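Small things I liked this month, and one long tangent about a tea label

The kettle is on, the cat has been fed twice by two people who didn't talk to each other, and I've got a free hour before lunch, so let me catch you up on what I've been looking at. May has been a good month for design, at least in my corner of it, and my bookmarks folder is a mess.

I'll start with the one I keep bringing up at dinner. Lill is a tiny tea company, and their new packaging was drawn by Sigita Laur, whose lettering I've admired ever since she did those hand-cut posters for the harbor festival. The old Lill boxes were perfectly fine. White, thin type, a leaf in the corner. You've seen that box, you've probably got that box in a cupboard right now. The new ones have the name set enormous, so big it wraps around the corner and you have to turn the box to read it. I love that! I stood in the shop turning it like a fool until the woman at the counter asked if I needed help.

What really got me, though, was the small type on the back. Sigita kept all the brewing notes in one size and one weight, and she used indents to sort them. No bold, no icons of little cups, no clock symbol. Just words moved a bit to the right. I went home and tried the same trick on a menu I'm working on and it looked terrible, so there is clearly more to it than I thought, and I've written to ask her about line spacing. If she answers I'll pass it along.

Next, Prustent. They're a paint maker (wall paint, mostly, and some varnish) and they have a new color book out, all 181 shades of it. I was lucky enough to borrow a copy from Elīna Toom, who works across the hall from me and guards it like a family Bible. The book is ring bound and the chips are big, the size of a playing card, with the names on the back so you're not swayed by them. It's such a sensible idea. I always fall for the name first. Give me a gray called something like "Harbor Morning" and I'm gone, I've bought two cans before I've held it up to the window. With the names hidden I picked four favorites, turned them over, and found that three were from the same family of muddy greens. So now I know that about myself.

I do have one grumble. The logo on the cover is foil stamped, and the foil is already rubbing off at the corner where your thumb goes. Elīna says it gives the thing character. I say it gives me silver thumbs.

The last item is a bit of a sideways one. Valdis Pētersons gave a talk at our monthly meetup about old game packaging, and he brought along a stack of Atari boxes from his own shelf for us to pass around. I'm not much of a games person, but I could have looked at the painted covers all night. Rhodri Gough asked whether anyone would pay for a painting like that now, and we got into a long back and forth that carried on out to the parking lot and made me miss my bus. I don't think we settled it. Valdis thinks yes, if the client is small and stubborn enough. Rhodri thinks the painting would be bought and then cropped to a square. I'm with Valdis, but I can hear Rhodri's point every time I open a brief.

Oh, and thank you to everyone who wrote in after my post on book spines. Liesbeth Desmet sent a lovely long note about why spine text runs up in some countries and down in others, and she's promised me a guest post once her own deadlines let go of her. I've been turning my head the other way in bookshops ever since – my neck has noticed.
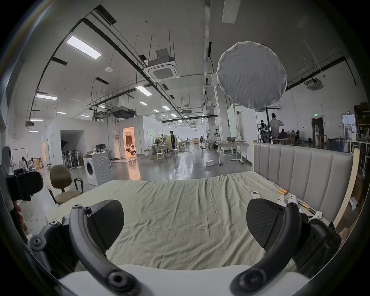 What I'm reading next

Jandalau, the little press that did the book on shop signs, has a new one coming on ticket design. Trams, ferries, cloakrooms, raffles, the lot. I've ordered it and will report back once I've been through it with a pencil. If you've got an old ticket you're fond of, tell me about it in the comments, and please say what color the paper is.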